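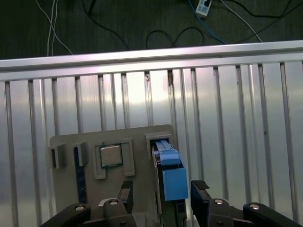
A Sunday at the Stultport gas storage open day

I trade natural gas from a desk, or I used to, and now I write about people who do. In either job you spend a large part of your life with the word "storage" in your mouth. Storage was bullish, storage was bearish, storage came in a touch under the whisper number and everybody had to pretend they had seen it coming. In all those years I had never stood next to any. So when Urnar announced that its salt cavern site outside Stultport would be open to the public for one Sunday in November, I filled in the form, agreed to wear closed shoes, and paid $28 for a seat on the bus.

The bus was for our safety. It left from the high school parking lot in Stultport and drove past the storage site, which has its own parking lot, to a second parking lot where we changed to a smaller bus. The smaller bus was also for our safety.

What you see when you see storage

Very little, as anyone in the business could have told me. The gas is in the salt, and the top of the salt is 957 feet down. What is left on the surface is a fenced field with wellheads standing in it, each about as tall as a tall man and painted the green of a school locker. There is gravel around each one, then grass. A child behind me asked where the gas was and was told she was standing on it. She moved over a bit.

Our guide had worked on the site since the first cavern was washed out and had a good clear way of telling it. You drill into the salt, pump in fresh water, bring up brine, and keep at it for years until you have a hole of the size and shape you want. Then you push gas in at the top and drive the brine out at the bottom. He said the shape is the hard part. Left to itself the water will give you something like a turnip, and the engineers would like something closer to a sausage. He had a cutaway drawing on a board, and the drawing was of a sausage. A man in a Marty Volunteer Fire hat wanted to know what they did with the turnips, and the answer was that they ran them at lower pressure and didn't put them on the board.

Some of the gas never comes out. I knew that, in the sense that I had typed "base gas" a great many times, but it is different to be standing over it. It stays in the cavern to hold the walls up, so to speak, and somebody bought it, long ago, at a price our guide was not authorized to discuss. He did smile. I took that to mean it was cheap.

The compressor building

This was the part the kids had come for, and it was shut down. Nothing was wrong. It had been a mild fall, there was no call for withdrawals, and the injection season was more or less over, so the machines were doing what the front of the futures curve had told them to do. We were given earplugs anyway and most people put them in. We stood in a large silent room with our ears blocked while the guide raised his voice to tell us how loud it gets.

There is a gauge on the suction side that read 728 psi. I wrote that down because it was the only live number I saw all day, and because a lifetime of habit makes me write down any number that might move. It did not move. I stood by it for a while to be fair to it.

What I did learn is how fast the place can turn around. A depleted field, the old kind of storage, fills up over the summer and lets go over the winter and doesn't like to be hurried. Salt can go from putting gas in to taking gas out in the same day, and on a bad cold morning it may do that and then do it back again in the evening. The operators don't care for this. Every switch means valves, paperwork, and a call to the Putano line, which takes the gas away and has opinions about when. From a desk it looks like free money with a hole in the ground attached. From the compressor building it looks like a phone that rings at four in the morning because somebody in an office three states away has noticed a spread.

I didn't mention what I used to do for a living.

The control room, through glass

We were allowed to look into the control room from the hallway, in batches, with phones put away. Two operators sat with their backs to us in the manner of people who have been told to act natural. There was a wall of screens, and on one of them, small and in the corner, the weather. I watched that one. The outlook was warm through the end of the two-week forecast, and I felt the old tug of wanting to call someone.

I asked whether they followed prices in there. The guide said no, they follow nominations, meaning the customer tells them how much and which direction, and the site does it or explains why it can't. Customers rent space and never visit. He seemed to find this restful. I asked if the place was full. He said it was "comfortable," which is exactly what the weekly commentary says too, so either he reads it or it reads him.

Lunch and the question session

Lunch was a hot dog, cooked on propane. I was not the only one who noticed. There were also chips, a sheet cake with a flame on it in blue icing, and coffee in a steel urn that held its heat better than anything else on the site.

The question session began at 2 p.m. in the maintenance shop, on folding chairs. Most of those who came were from Stultport or from Marty, down the road, and they wanted to know the things you'd want to know if you lived there. Would the trucks keep using the county road during the next cavern job? (Yes, but with a new schedule.) What was the smell in August? (The odorant skid, they thought, and it had been seen to.) Could the ground sink? This got the longest answer of the day, with a map. They survey it every year, it goes down by less than the thickness of a coin, and the results are on file at the library. A woman near the front said she had been to the library and the last two were missing. Urnar's community relations person wrote that down with some force.

Then a man at the back asked why, if the caverns were so comfortable and gas was so cheap, his heating bill had gone up. I leaned forward. I have been paid to answer that question, and have answered it at length, with charts. The reply was that Urnar does not set retail rates, and that the commodity is only one part of the bill. All of that is correct, and he looked at them just the way readers have always looked at me. He took two pieces of cake home in a napkin.

If you go

Urnar says it will do another open day once the next cavern is in service, date to be posted at the Stultport town office. Book early for the morning tour. The afternoon one goes straight from lunch to the shop, and you only get the wellheads from the bus window. Bring a jacket, as the field is flat and the wind comes across it with nothing in the way. You can skip the gift table unless you need a stress ball in the shape of a valve. I have mine here next to the keyboard for Thursday's number.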